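Barnimness

The job at Millham was to move the arm and keep the good takes. By July I had 134 of them, and Biston wanted 40 more.

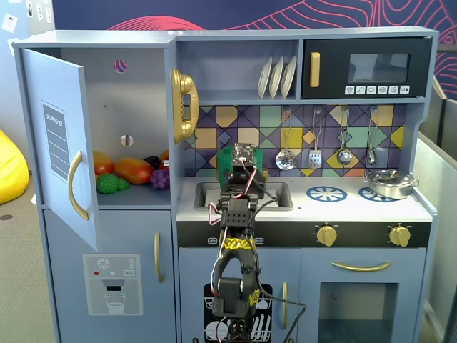
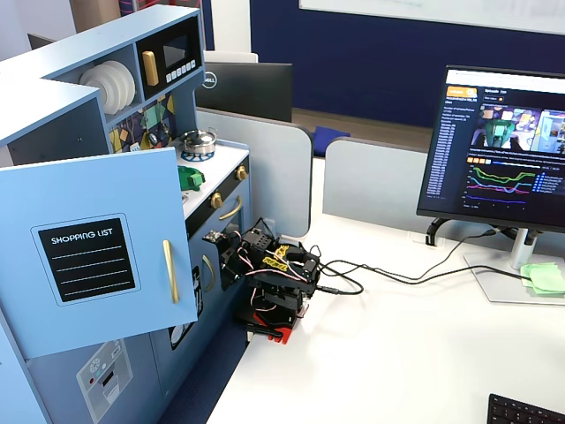
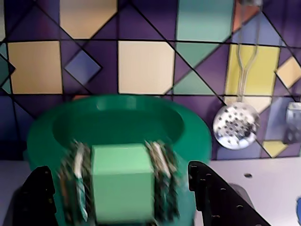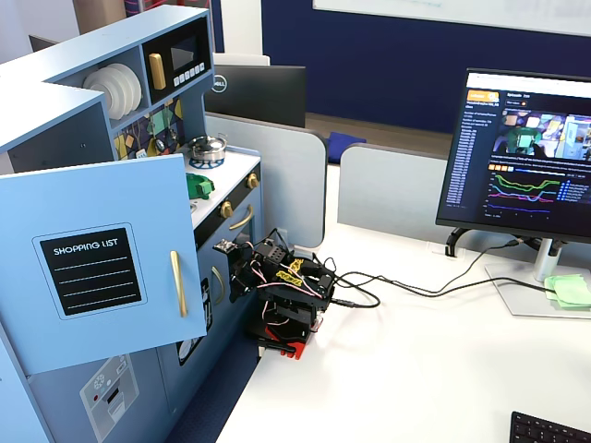
Barnimness was my word for the slowness that came into my hands after lunch. The model learned it too. It paused over the sink the way I did. I played back an old episode, the green cube held up by the bowl, and knew the hour from the pause. I didn't delete it. At 2 I sat down and started the next one.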